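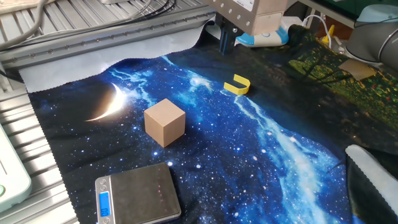
Tosterance 홀드 키트는 Resari 두 손가락 그리퍼를 쓰시는 분들을 위해 Ekel에서 만든 파지 유지용 부품 세트로, 비상정지나 정전으로 전원이 끊겼을 때 손가락이 스르르 벌어지면서 물건을 놓치는 문제를 바로잡기 위해 나왔습니다. 별밤 무늬 매트 위에 놓인 나무 큐브 정도라면 떨어뜨려도 한숨 한 번 쉬고 다시 집으면 그만이지만, 그 앞에 놓인 은색 디지털 주방저울 같은 기기 위로 무거운 부품이 떨어지면 이야기가 많이 달라지지요. 하물며 그 아래에 사람 손이 있다면 더 말할 것도 없습니다. 그래서 이 페이지에서는 제품 소개에 앞서, 무엇이 잘못되었던 것인지부터 조금 길게 말씀드리려고 합니다. (바쁘신 분은 아래쪽 '구성품과 가격'으로 바로 내려가셔도 괜찮습니다!)

무엇이 문제였나요

Resari 그리퍼 초기형은 모터가 힘을 주고 있는 동안에만 손가락이 닫힌 상태를 유지하는 구조입니다. 평소 작업 중에는 아무 불편이 없고, 저희도 시험실에서 꽤 오랫동안 이 구조에 만족하고 있었습니다. 그런데 비상정지 버튼을 누르면 팔의 관절 브레이크는 제대로 걸리는데 그리퍼 쪽 전원은 같이 끊어져 버려서, 팔은 공중에 딱 멈춰 있고 손가락만 천천히 풀리는 일이 생겼습니다. 물건 표면이 매끈할수록, 그리고 무게중심에서 먼 쪽을 집었을수록 더 빨리 미끄러졌고요.

처음 고객 문의를 받았을 때는 손가락 패드가 닳은 것이라고 생각해서 패드만 새것으로 보내 드렸습니다. 지금 돌이켜 보면 저희가 너무 쉽게 판단한 것이고, 그때 기다려 주신 분들께는 아직도 죄송한 마음입니다. 그 뒤로 같은 증상이 모두 7건 접수되었고, 그중 3건은 패드를 교체한 뒤에도 다시 나타났습니다. 다행히 다치신 분은 없었지만, 떨어진 공작물에 작업대 위의 측정기가 눌려 못 쓰게 된 경우는 있었습니다.

어떻게 달라지나요

홀드 키트를 달면 손가락 구동축에 스프링식 잠금 브레이크가 하나 들어갑니다. 전원이 들어와 있을 때는 브레이크가 풀려 있어 예전과 똑같이 움직이고, 전원이 사라지는 순간 스프링이 축을 물어서 그 자리에 그대로 붙들어 둡니다. 쓰시던 프로그램을 고치실 필요는 없습니다. 다만 전원을 다시 넣은 직후에는 그리퍼가 스스로 열리지 않도록 해 두었으니, 복구하실 때는 조작 화면에서 '파지 해제'를 직접 눌러 주세요. 조금 번거롭다는 말씀도 듣지만 이 부분만큼은 앞으로도 바꾸지 않을 생각입니다.

그리고 꼭 부탁드리고 싶은 것이 있습니다. 이 브레이크는 이미 잡고 있던 물건을 놓치지 않게 돕는 장치이고, 물건 아래로 손을 넣어도 된다는 허락은 절대 아닙니다. 잘못 잡은 물건이나 기름이 묻은 물건은 브레이크가 멀쩡해도 미끄러질 수 있습니다. 또 손가락이 무언가를 문 채로 잠기기 때문에, 끼인 것을 빼낼 때는 억지로 당기지 마시고 하우징 옆의 수동 해제 레버를 쓰셔야 합니다. 레버를 내리면 물건이 바로 떨어지니 먼저 밑을 받쳐 주세요.

우리 그리퍼도 해당될까요

하우징 뒷면 명판의 품번이 R로 시작하고 끝자리에 H가 없으면 초기형입니다. H가 붙은 제품에는 브레이크가 처음부터 들어 있어서 따로 구매하실 것이 없습니다. 명판이 지워졌거나 읽기 어려우면 커넥터 핀을 세어 보셔도 되는데, 초기형은 핀이 4개입니다. 그래도 헷갈리시면 사진을 찍어 보내 주세요. 저희가 기쁜 마음으로 확인해 드리겠습니다.

키트가 도착하기 전까지는 가벼운 물건만 집어 주시고, 작업 높이를 되도록 낮추시고, 집은 물건이 지나가는 길 아래에 깨지기 쉬운 기기를 두지 말아 주세요. 비상정지 뒤에는 물건이 아직 매달려 있더라도 이미 놓친 것으로 여기고 물러나 계시는 편이 안전합니다.

구성품과 가격

잠금 브레이크 모듈, 수동 해제 레버, 교체용 커넥터 케이블, 고정 나사, 한글 설치 안내서
판매가: 399달러 (배송비 별도)
적용 모델: Resari 두 손가락 그리퍼 초기형
공급: Ekel / 국내 주문 및 설치 접수: Sánchez 자동화 상사

위 증상으로 이미 접수하신 고객님께는 키트를 무상으로 보내 드립니다. 접수하신 적은 없지만 비슷한 일을 겪으셨다면 그냥 결제하지 마시고 먼저 연락을 주세요. 그리퍼 일련번호와 당시 상황을 간단히 적어 주시면 무상 대상인지 살펴보겠습니다.

설치하실 때

로봇과 제어기 전원을 모두 내리고, 그리퍼에 아무것도 물려 있지 않은지 확인한 다음 시작해 주세요. 하우징 아래쪽 덮개를 열고 모듈을 축 끝에 끼운 뒤 케이블을 바꾸면 되는데, 나사를 처음부터 꽉 조이면 축이 살짝 기울어서 브레이크가 한쪽만 닿는 일이 있습니다. 전부 헐겁게 걸어 두고 대각선 순서로 조금씩 조여 주세요. 마치고 나면 부드럽고 가벼운 블록을 낮은 높이에서 집게 한 뒤 비상정지를 눌러 보시고, 블록이 조금이라도 내려오면 사용을 멈추고 저희에게 알려 주시기 바랍니다. 직접 작업하시기 부담스러우면 그리퍼만 떼어 Sánchez 접수처로 보내셔도 되고, 설치를 마친 뒤 같은 시험을 거쳐 돌려보내 드립니다.

최종 수정: 2026년 6월 10일 수요일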